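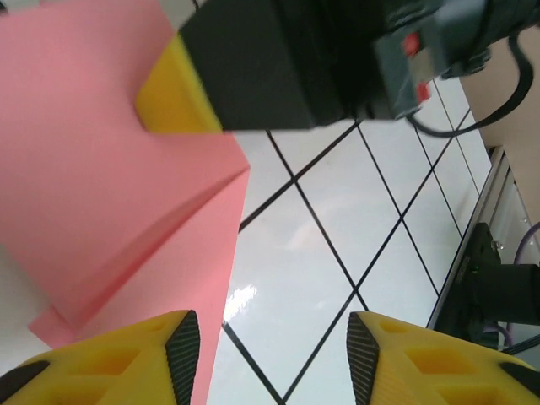

4.2 Folding, or trying to

I'll admit I went into the paper tasks feeling pretty cocky. We'd already put the arms through towels and box flaps, and Negin reckoned a sheet of coloured paper would be the easy bit (she still owes me a coffee for that one!). We ran 320 attempts with the Balteo controller, and only 30 ended in a fold I'd be happy to post in an envelope. A kid at the kitchen table would do better.

The trouble is mostly in the letting go and grabbing again. Paper is springy, so a half-made crease has its own ideas about where to sit, and a grip low on the sheet leaves everything over it free to swing about, as in Figure 3.

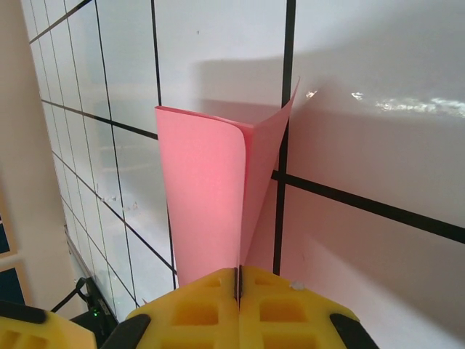 Figure 3. Pink sheet held at its bottom edge between two yellow fingers.

Vikas thinks softer pads would help, and I'm half convinced, though I'd sooner fix the planner first – it treats the sheet as flat long after it has stopped being flat. So would I let one of these sort the mail at home? Not yet, but I'd give it the towels.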